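Home Builds > Arms and Grippers
Wrist camera on a budget arm: calibrate the lens or leave it alone?

quinlan_garage wrote:
Hi all, long-time reader and very occasional poster. My tabletop arm finally has a camera on the wrist and I'm tickled to death with it, but straight lines bow out toward the sides of the picture. The job is simple enough, pick up a small thing and put it in a dish. Before I drive it around by hand for 500 practice runs, should I sit down and do a proper lens calibration first? I'd hate to find out in January that I have to do it all over again.

bruncombe_bill wrote:
Calibrate. Please. I skipped it on my first arm and spent most of a winter chasing an offset I thought was a bad servo. Print a checkerboard, glue it to something flat, take a couple dozen shots from different angles and you're finished before your coffee is cold.

Siobhán Tierney wrote:
I'm going to disagree with Bill, fondly, as he helped me wire my first power supply and I haven't forgotten it. If you're working out positions with math, then yes, calibrate. But if you're training from your own demonstrations, the network sees the same bent picture every time and learns to live with it. I have 824 runs saved at our shared shop and never straightened a single one. What I'd worry about is the camera getting bumped. Put a dab of paint across the mount and the bracket so you can tell when it's shifted.

bruncombe_bill wrote:
And when you swap in a different camera, Siobhán? All those runs belong to the old lens. With a calibration you can at least convert them.

Siobhán Tierney wrote:
Fair point, and I'll give you that one. I bought a spare of the same model so I wouldn't have to think about it, which may tell you something about me.

For what it's worth, Quinlan, my practice table has a pale green cloth with a white grid, and I've grown very fond of it. The lines bend toward the edges just like yours, and I can tell at a glance if the view has changed from one evening to the next. My pickup piece is a shiny orange persimmon and the target is a shallow blue-gray dish, so the colors are easy to tell apart.

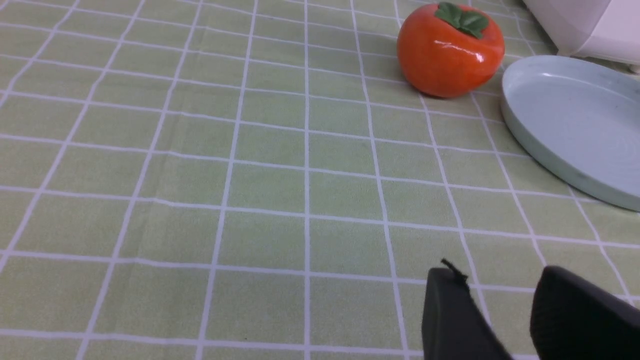 I start each run with the fingers open and move the pieces a little every time, otherwise the arm just memorizes one spot. Mine did exactly that for the first two evenings and I was so proud of it until I moved the dish!

farkden wrote:
Wouldn't a grid confuse the model? I went with plain gray felt and have had no trouble.

Siobhán Tierney wrote:
It hasn't bothered mine, but I've never tried the two side by side, so don't take my word as gospel.

jerunetti wrote:
I'm with Bill on this one. Do the checkerboard, save the numbers in the same folder, and record the raw video anyway. Then you can change your mind later.

quinlan_garage wrote:
That I can manage. Checkerboard tonight, paint on the mount, raw video. Thank you both, and I'll post again when I have a few runs saved.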